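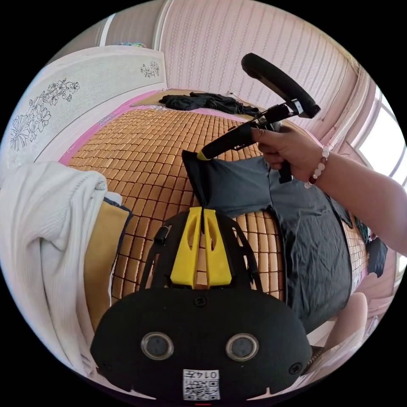 Kestetti K-Series Swing Check Valve for Slurry and Process Water Lines

Reading time: 4 minutes
Last updated: July

The K-Series is a full-bore swing check valve for lines that carry water with solids in it. It is used on pump discharge lines, thickener underflow, wash water returns and wastewater transfer. The valve has a single disc hung from the top of the body. Forward flow lifts the disc clear of the bore, and the disc drops back onto the seat when the flow stops.

Most check valves in this kind of service fail at the hinge. Grit packs in around the pin, the disc hangs partly open, and the pump spins backward at shutdown. On the K-Series the hinge pin sits above the flow path in a pocket with its own flush port. Connect the port to a clean water supply at a pressure higher than the line pressure. If the line is not gritty, leave the port plugged.

Body and cover

The body is ductile iron as standard, with stainless steel available to order. The cover is bolted and comes off without taking the valve out of the line. The disc and hinge arm lift out together as one assembly. Allow clear space above the cover equal to one pipe diameter for removal. The cover gasket should be replaced every time the cover is opened, and two spares are packed with each valve.

Seat and disc

The seat is a replaceable ring held by a retaining bead. Nitrile is fitted unless the order says otherwise. EPDM is offered for hot water and mild chemical service but should not be used where oil is present. The disc is rubber faced on the seat side. For coarse solids we recommend the fully covered disc, order suffix C, which wears longer on the upstream face.

Ratings

Largest nominal size: DN 300
Maximum working pressure, ductile iron body: 200 psi
End connections: flanged, raised face or flat face
Installation: horizontal, or vertical with flow upward
Flush port: threaded, supplied with plug

The valve must not be installed in a vertical line with downward flow. The disc will not close.

Outside lever and weight

A lever and counterweight can be fitted to either side of the body. The weight is moved along the lever to set how quickly the disc closes. Start with the weight at the outer end and move it inward if the valve slams. Where slam is still a problem, an oil damper can be added on the opposite side. The lever also shows from outside whether the disc is open. Lever guards are a separate item, part 1171, and are required on any valve mounted beside a walkway.

Testing

Every valve is shell tested and seat tested at our Ristitz plant before it is painted. Sample valves from each new seat compound are also cycled 3000 times on a sand and water loop, then seat tested again. Test sheets ship with the valve. Copies can be requested later with the serial number, which is stamped on the flange rim and repeated on the cover tag.

Spares

Seat rings, disc assemblies, hinge pins and gaskets are stocked at the Kitville warehouse. Stainless bodies are made to order. Older valves sold under the Semaan name take the same seat ring but a shorter hinge pin, so please give the serial number when ordering pins.

Sizing and quotes

Send the line size, normal and minimum flow, solids content, temperature and mounting position. An oversized check valve will flutter at low flow and wear out the pin, and in many cases we will quote one size below the pipe with reducers. Sizing questions go to Nizar Nassar. Spares and repair kits are handled by Leen Sfeir.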